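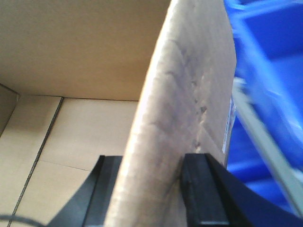
Figure 4. Cardboard flap held between two gripper fingers.

4.2 Do wearers share the meanings that guides assign?

Design guides tend to give each tattoo motif a fixed meaning: the swallow stands for a safe return, the koi for persistence. We doubted that wearers use motifs this way. The Incombe survey asked 300 tattooed adults what their design meant, but its form offered a list of 13 meanings and no blank line. High agreement under those conditions tells us little. When the Nerkley studio repeated the question in December with an open answer, up to 80 clients replied, and most wrote about a date, a relative or the price. 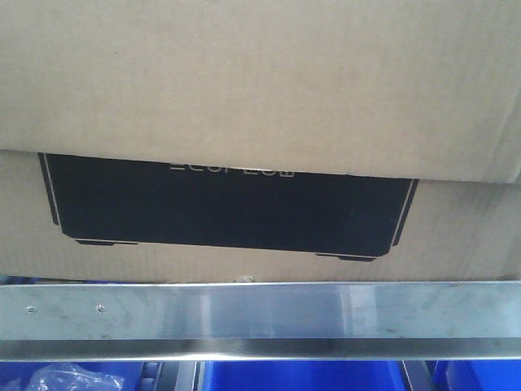
Kawaguchi objects that people may choose a swallow for its usual meaning and later forget that they did, so an open answer given years afterward would miss it. This is possible, but it cannot be tested with either data set, and it would excuse almost any result.

The Usel archive of flash sheets is often cited as firmer evidence. We are not convinced. Only 20 sheets carry any written meaning, all in the same hand, and the notes may well have been added to help sales.

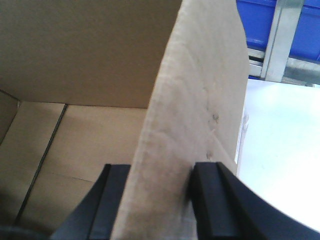 A stricter test would ask clients before the first sitting and again after healing, with the same open wording both times. Until then we treat published meanings as a record of what guides say.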